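The woman who runs the desk-clearing workshop at Aster charges 49 dollars for a morning, and I went in wondering what anyone could teach me about a messy table for that money.

"People think they have a storage problem," she told me. "Mostly they have a table problem." I asked how she knew. She admitted she had no numbers, only six years of looking at other people's tables.

Her method is to stop sorting by type. Keyboard, marker, water bottle: each gets asked when it was last used, and anything older than a week leaves the surface. I said that sounded like a rule made up in the car.

"It was, more or less," she said.
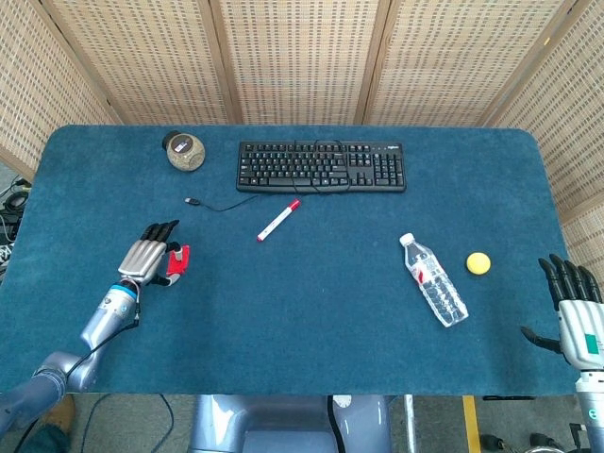
She is firmer about cables. A keyboard that isn't plugged into anything is, in her view, a decision someone has put off. "Plug it in or put it away." I have owned one like that since January and didn't mention it.

Does it last? She says she checks back with clients after 21 days - by phone, so she takes their word for it. I would want to see the tables. She laughed and said most of them would want a day's warning first.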